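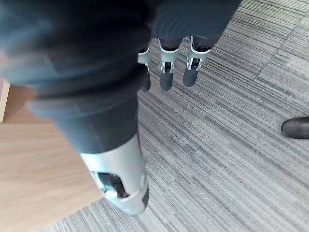 Sadowski should never play as a lone striker again, one reader wrote under my last column, and the club should sell him in June while someone will still pay. Plenty of others agreed. I understand why. He went 57 days without a league goal in the spring, and the miss against Sarkach, from inside the six-yard box with the keeper on the ground, was hard to watch.

I still think selling him would be a mistake, and my reasons have more to do with Surano than with him.

Start with where he gets the ball. Two seasons ago Surano played with two real wingers and crossed early. Sadowski scored 38 league goals over three years in that setup, most of them with one touch. He is a finisher. He doesn't beat people, and he is not quick over distance. His best work is the two or three steps he takes before the cross comes in, when he drifts behind the far center back and waits.

This season the wingers play on the opposite side to their strong foot. They cut in and shoot, or cut in and pass it back. The crosses have dried up. Sadowski now spends most of a match with his back to goal, thirty yards out, trying to hold off a defender and lay the ball to a midfielder. He is average at that. He was always average at that, and the coaches knew it when they changed the system.

The fans who want him gone usually point to Grillenum, who went with a younger, faster striker and climbed the table. It's a fair comparison up to a point. But Grillenum defend deep and break. Their striker runs into open grass. Surano have most of the ball in nearly every home match, and the other side sits on the edge of its own box. A fast striker has nowhere to run in those games. Put the Grillenum forward in a Surano shirt and I suspect he'd be getting the same letters by Christmas.

There is also the money. Surano are not a rich club, and a proven scorer costs more to replace than people think. The last time they sold a forward after a bad run, they bought three in two years and kept none of them.

I don't want to excuse everything. Sadowski's pressing has dropped off, and he looks heavy in the last half hour. At times he has stopped making the near-post run at all, even when the cross is on. Some of that is confidence and some of it is probably age. If he stays, he should be coming off after an hour more often, and he should lose the penalties. He has earned neither the full ninety nor the right to take them.

What I would like to see is simple enough. Play one natural winger on the left, at least at home. Tell the left back to overlap and cross from deep. They tried it for the second half against Sarkach, when they were already chasing the game, and Sadowski had more chances in those 48 minutes, counting stoppage time, than in the whole month before. He missed the big one. I'd still rather have a striker who is getting chances, and see what he does over ten matches of that, before anyone starts talking to buyers.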